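In Praise of the Slow Repair

By Marta Palamarchuk
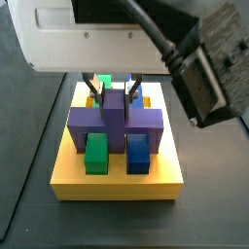

A black cable curves down from the white housing to the block at right.

My father kept a coffee can of screws on the shelf over his workbench, and as a girl I thought it was the dullest object in our house. He never threw a screw away. If a radio died, he took it apart on a Saturday's worth of old newspaper (any newspaper would do, though he liked the sports pages because he'd already read them), and the screws went into the can, and years later one of them would come back out and hold up a curtain rod. I have the can now. I used a screw from it in May, to put the handle back on a soup pot, and I was so pleased with myself that I called my sister to tell her.

I bring this up because the repair shop on the main street here in Etdale has closed. Savchuk, it was called, just the one name over the door, and it fixed lamps and mixers and vacuum cleaners for 50 years. I took my toaster there three times. The last repair cost me 13 dollars, and I remember standing at the counter while the man behind it told me, very kindly, that I could get a new one for not much more. He said it the way a doctor might mention that you could stand to walk a little. I paid the 13 dollars and took my toaster home, and it makes lovely toast, a bit darker on the left.

Now, I know the argument against me, and my own son makes it whenever he visits. Things are cheaper than they used to be, and a person's time is worth something. Why spend an afternoon hunting for a part when a new machine will be on the porch tomorrow? He's a busy man with two little ones and I don't blame him one bit. But I notice that the new machines come sealed up tight. I bought a Plasska hand mixer last year, and when it started to rattle I turned it over and over looking for a way in, and there wasn't a single screw on it! It was glued shut like an egg.

That seems rude to me. I can't think of a better word. When somebody builds a thing with screws in it, they're leaving the door open for whoever comes along later, even if that person is only an old woman with a butter knife. You may not open it. You may have no idea what you're looking at if you do. But you were allowed to try, and I think people who are allowed to try grow up a little braver about other things too, like plumbing, and arguing with the bank.

Over in Ploltside the library has started lending tools, and I drove over to see it. They have drills and clamps and a sewing machine, and a long table where you can sit and work. A boy there was mending a desk fan with his grandmother, and they were bickering the whole time and having a wonderful day of it. I would like Etdale to have a table like that. The town found around 2,000 dollars for new flower baskets, and they are beautiful baskets, and I would gladly look at fewer of them.

If you have a lamp that flickers, please don't put it out on the curb just yet. I'm home most mornings, and I still have most of a can of screws.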